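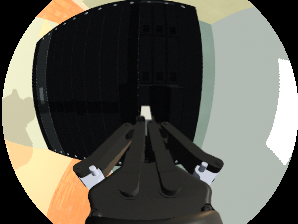

Progress report to the Apaza Fund
Kirnarico Parish Records: humidity control and rehousing
Reporting period ending August

1. Status

The project is on schedule for rehousing and behind schedule for humidity control. Spending is within the approved budget under every heading except transport. No change to the grant total is requested. We do ask the Fund to agree to a move of money between two budget lines, set out in section 6.

2. Background to the period

The Kirnarico records consist of bound registers, loose tax papers and a run of oversize land maps. They came to the Bamden store from a church basement where the air was damp for most of the year. At the start of the grant the bindings were swollen, many of the map folders had lost their shape, and part of the tax series showed old mold growth. The approved plan had three parts: stabilize the air in the store, rehouse the material in acid-free enclosures, and produce a box-level list that readers can use.

The previous report covered the survey and the first purchases. This one covers the first stage of rehousing, the trial of passive humidity control, and the start of listing.

3. Rehousing

All of the bound registers have been cleaned, measured and boxed. Boxes were made to size on site from flat board supplied by Trastex. The first delivery of board was cut with the grain running the wrong way and the lids bowed after a few days on the shelf. Trastex replaced the delivery at no charge, but the exchange took 13 working days and the box makers were moved to map folders in the meantime.

The tax papers are being treated in bundles. Each bundle is opened, surface cleaned with a soft brush over a suction table, interleaved where the ink has transferred, and returned to its original order. Bundles with signs of earlier mold are kept apart and are not mixed with cleaned material at any stage. Of these, 19 remain untreated. They will need longer than planned, as the sheets are weak along the folds and each has to be supported while it is turned.

The maps present a different problem. Several are wider than the largest folder in the original specification. Folding them is not acceptable, and rolling them would use more shelf depth than the store has. We have tested a wide folder with a stiff lower board and a light upper flap. It holds the sheet flat and can be carried by two people. We propose to use it for the whole oversize series.

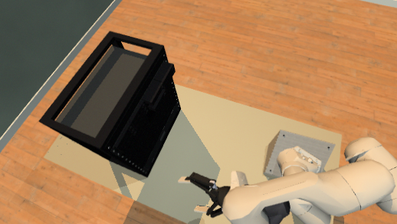 Figure 1. Black cabinet on the pale mat, with plank flooring.

4. Humidity control

The trial of passive control ran in the east bay of the store. Conditioned silica gel was placed in trays on the lower shelves and the bay was closed off with a sealed curtain. Loggers recorded relative humidity and temperature at shelf height and near the floor.

Inside the curtain the daily swing was reduced enough to meet the target in dry weather. In wet weather it was not. Humidity near the floor rose within a day of heavy rain and stayed high after the outdoor air had dried. The upper shelves followed later and by a smaller amount. This pattern points to moisture entering through the lower part of the outside wall, and the gel cannot keep up with it at any quantity we could reasonably maintain.

Mircea Mocanu inspected the wall from outside and found that the ground had been raised against it when the yard was resurfaced. The damp-proof layer is now below ground level for most of the length of the bay. He recommends lowering the ground and clearing the drain along the foot of the wall before any further equipment is bought. The building owner has agreed in principle and has asked for a drawing.

Until that work is done, the following measures apply:

No material is stored on the bottom shelf of the east bay.
The gel is changed on a fixed cycle instead of on indicator color, which proved hard to read under the store lighting.
Logger data is downloaded weekly and the floor readings are reviewed first.

One logger failed during the trial and its data is excluded. The gap does not affect the result, as a second logger was running on the next shelf.

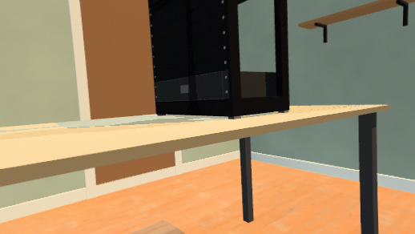
Wiebke Haberkorn
Project Manager, Bamden Records Store

5. Listing

Box-level listing began with the registers. Each entry gives the title, covering dates, a short note on condition and the new box number. The old parish numbers are kept in a separate field because they are cited in earlier local histories. In eight cases the number on the spine does not agree with the number inside the cover; both are recorded.

Listing of the tax papers will follow treatment, bundle by bundle. The land maps will be listed last.

6. Budget

Transport is overspent due to a second van journey for the oversize maps. Equipment is underspent, as the purchase of a dehumidifier has been put on hold pending the wall work. We ask the Fund to approve a transfer from equipment to building works to cover the drawing and the clearing of the drain. The cost of lowering the ground would fall to the owner.

7. Next period

Finish the untreated tax bundles.
Make and fill the wide map folders.
Submit the drawing for the wall and agree a start date with the owner.
Repeat the humidity trial in the east bay once the drain is clear – same logger positions, same quantity of gel – so that the two sets of readings can be compared.

A full set of logger charts is available on request from the project office.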